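Bitte lasst mir meinen Abspann

Gestern Abend ist es wieder passiert. Der Film war vorbei, die letzte Einstellung stand noch halb im Raum, die Musik setzte ein, und ich hatte gerade angefangen zu überlegen, was ich da eigentlich gesehen hatte. Dann schrumpfte das Bild auf Briefmarkengröße, rutschte nach oben links, und auf dem großen Rest vom Fernseher lief ein Trailer für eine Backshow. In fünf Sekunden geht es los. Vier. Drei. Ich habe die Fernbedienung gesucht wie jemand, der eine Bombe entschärfen muss, und natürlich lag sie unter der Katze.

Ich schreibe jetzt seit ein paar Jahren in dieses Blog hinein, und wer schon länger mitliest, der weiß, dass ich bei dem Thema keinen Spaß verstehe. Aber so ausführlich habe ich es noch nie aufgeschrieben, also bitte: mein Plädoyer für den Abspann. Den ganzen, bis zum Kopierwerk und zu den Danksagungen an irgendeine Stadtverwaltung.

Ich bin mit einem Kino groß geworden, in dem das Licht erst anging, wenn die Leinwand wirklich schwarz war. Das Sikora hatte 81 Plätze, einen Vorhang in der Farbe von Leberwurst und eine Betreiberin, Yvonne Nuttall, die sich persönlich neben die Tür stellte und jeden anschaute, der zu früh aufstand. Gesagt hat sie nie etwas. Sie hat bloß geschaut. Als Jugendliche fand ich das furchtbar peinlich (ich musste immer aufs Klo), heute würde ich ihr dafür einen Preis verleihen. In diesen Minuten habe ich nämlich gelernt, wie viele Menschen an so einem Film hängen. Ich wusste mit zwölf, was ein Geräuschemacher ist, und ich wollte auf der Stelle einer werden.

Das mit dem Geräuschemacher hat mich übrigens nie ganz losgelassen. Im März durfte ich dann endlich mal bei einem zugucken, bei Vaughan Tipoki, der für eine kleine Produktion namens Wolell die komplette Küchenszene eines Kurzfilms nachvertont hat. Ein Mann, ein Keller, zwei Mikrofone und Kisten voller Zeug vom Flohmarkt. Er hat eine halbe Stunde lang Sellerie zerbrochen, bis ihm ein Knacken gefiel, und im fertigen Film ist es ein Finger! Ich habe sehr gelacht und mich danach ein bisschen geekelt. Für die Schritte auf dem Küchenboden hatte er drei Paar Schuhe dabei und war mit keinem zufrieden.
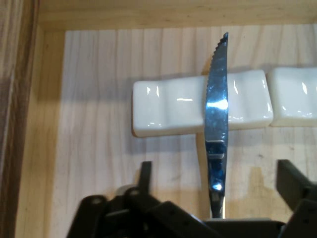 Und sein Name steht genau einmal in diesem Film, ganz hinten, für vielleicht anderthalb Sekunden. Wenn vorher die Backshow kommt, steht er praktisch gar nicht drin. Ich habe ihn gefragt, ob ihn das ärgert, und er hat mit den Schultern gezuckt und gemeint, seine Mutter drücke jedes Mal auf Pause. Na immerhin.

Jetzt kommt meistens der Einwand, den mir auch Jolene Bolger jedes Mal bringt, wenn wir uns nach einer Vorstellung im Foyer treffen (sie steht da schon in der Jacke, ich komme zehn Minuten später raus): Wer die Namen wissen will, kann sie doch nachschlagen. Steht alles im Netz. Ja, tut es. Die Besetzung steht da, die Regie, die Kamera und mit etwas Glück der Schnitt. Bei Filmen wie dem von Wolell hört es danach aber ganz schnell auf. Und selbst wenn jeder einzelne Fahrer und jede Näherin irgendwo erfasst wäre, macht das keiner. Kein Mensch setzt sich um elf Uhr nachts hin und schlägt die zweite Tonassistenz nach. Im Abspann kommt sie von alleine vorbei, man muss bloß sitzen bleiben.

Es geht mir auch gar nicht bloß um die Namen, obwohl ich die wirklich lese, also manche. Ich brauche diese Zeit. Ein guter Film entlässt einen nicht wie ein Bus an der Haltestelle. Ich sitze dann da und sortiere, und irgendwo zwischen Maskenbild und Musikrechten fällt mir auf, dass die eine Szene am Anfang ja schon alles verraten hat. Oder dass ich den Schluss doch nicht leiden kann. Lorraine Dunstan hat mir nach meinem letzten Text dazu geschrieben, sie heule grundsätzlich erst im Abspann, vorher habe sie keine Zeit. Das fand ich so einleuchtend, dass ich es seitdem ständig weitererzähle. Wo soll sie denn jetzt heulen, bei der Backshow?

Klar, es gibt schlechte Abspänne. Elf Minuten weiße Schrift auf Schwarz, dazu ein Popsong, der mit dem Film so viel zu tun hat wie ich mit Stabhochsprung. Bei den großen Effektfilmen laufen die Namen inzwischen in so dichten Blöcken durch, dass man nichts mehr entziffern kann, und wer sitzen bleibt, der wartet auf die kleine Bonusszene ganz am Ende. Das nehme ich denen ein bisschen übel, muss ich zugeben. Das Publikum bleibt, prima, aber es guckt aufs Handy und wartet auf sein Bonbon. Andererseits bleibt es wenigstens, und vielleicht liest ja doch der eine oder die andere aus Versehen eine Berufsbezeichnung mit.

Was mich richtig fuchst, ist die Technik. Beim Streamingdienst, den ich benutze, kann man das automatische Weiterspringen angeblich abschalten. Habe ich gemacht, zweimal sogar, einmal am Fernseher und einmal am Rechner, und nach jedem Update ist der Haken wieder drin. Doğukan Kırmızıgül, der bei uns den Filmclub Trivard mitorganisiert, schwört darauf, kurz vor Schluss die Fernbedienung in die Hand zu nehmen und im richtigen Moment auf »Abspann ansehen« zu drücken. Das funktioniert schon. Nur schaue ich dann die letzten Minuten mit dem Daumen auf der Taste wie bei einem Reaktionstest, und das kann es ja wohl nicht sein. Der Knopf verschwindet außerdem wahnsinnig schnell!

Im Filmclub machen wir es seit dem Herbst übrigens so, dass nach dem letzten Bild keiner redet, bis alles durch ist. War erst ein bisschen steif. Bei der Vorführung in Toltville saßen 16 Leute im Raum, und man hörte jedes Bonbonpapier und jeden Stuhl. Aber danach war das Gespräch so gut wie lange nicht – wir haben uns fast eine Stunde lang über eine einzige Türklinke gestritten. Ein Herr, den ich vorher nie gesehen hatte, wollte unbedingt wissen, was ein Best Boy macht, und dann musste erst mal jemand das erklären, und dann erklärte es jemand anders noch mal richtig.

Mehr verlange ich gar nicht. Einen Schalter, der aus bleibt, wenn ich ihn ausmache. Ein Kino, in dem die Putzkolonne noch zwei Minuten draußen wartet. Und wer unbedingt aufstehen muss, soll bitte gebückt gehen, die Requisite ist gerade dran. Schreibt mir gern in die Kommentare, wie lange ihr sitzen bleibt und ob ihr bei eurem Anbieter eine Einstellung gefunden habt, die das nächste Update überlebt. Ich probiere alles aus.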